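Lilholm Hall, Clinovcombe - hall and kitchen walk-round, January
Checked by: Carys Bellis. With: Chun-yin Kwok (kitchen only)
OK / Not OK / Look again, comments after each

1. Front doors and porch
Doors open fully from inside - OK
Mat flat, no curled edges - Not OK. Left corner up again. Taped for now, want a new one before the lunch club's back
Porch light - OK, slow to come on
Handrail - OK. Bit of movement at the bottom bracket, same as last time

2. Fire exits
Side exit clear - Look again. Two stacks of chairs half across it at 9.15, moved them. Whoever does the Tuesday-type bookings needs telling, the chairs go on the trolley, NOT by the door
Back exit clear - OK
Push bar back exit - Stiff. Works with a good shove but Shuk-fan couldn't shift it first go. Oil, then try again
Exit signs lit - OK both

3. Extinguishers and blanket
Hall, water - OK, pin in, gauge in green
Kitchen, CO2 - OK but hung behind the aprons. Aprons moved to the other hook
Fire blanket - OK
Service labels - kitchen one I can't read, steam has got at it. Ask Grendine for a fresh label when they come

4. Main hall floor
Trip hazards - OK
Floor boxes shut - one lid missing its screw, sits flush anyway
Stage steps - Not OK. White edge strip worn off the second step, you cannot see it with the lights down. Needs doing before the concert
Curtains clear of heaters - OK 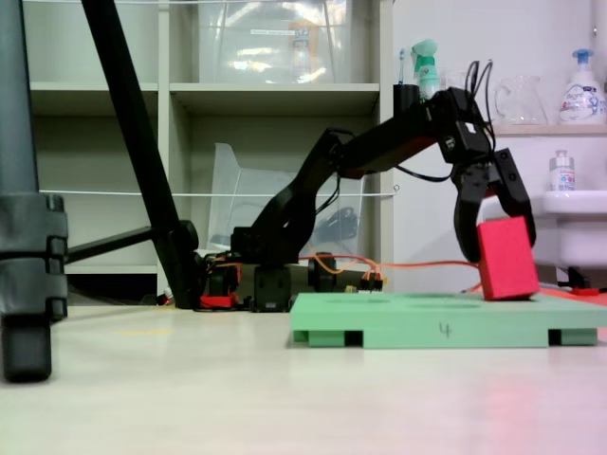
Heaters - left one clicks, warms up fine. Right one OK. Guards tight on both

5. Kitchen (with Chun-yin)
Fridge temp - OK, written on the door sheet
Water boiler - Look again. Drips from the tap when full, towel underneath is not a fix!! Twal fitted it so ring them first
Plug sockets - OK, no cracks
Kettle lead - frayed near the plug. Taken out of use, cut the plug off, binned
First aid box - short of plasters and the burn gel is out of date. Su-chen has the order form
Knives locked away - OK

6. Toilets
Alarm cord in accessible loo - Not OK, tied up round the rail again. Untied, tested, sounds OK. Must hang to the floor, please put it on the cleaners sheet
Hot tap - very hot. Needs the mixer turning down
Locks - OK

7. Meters and cupboard
Electric cupboard locked - OK
Nothing stored inside - Not OK, box of bunting. Moved to the loft
Water meter read - 1,907
Emergency light test - all came on. Back corridor one looked dim by the end, maybe battery

8. Outside
Path lights - OK
Gutter over bin store - leaking onto the path, will freeze. Grit put down, tub is nearly empty
Bin store gate - OK

To do, soonest first: step edge, push bar, gutter, boiler, mat. Quote for the gutter was up to £201, Elínborg has the email and can say yes without asking round.

Not looked at: loft hatch, ran out of time and the ladder was lent out. Will do it with the next one.
C.B.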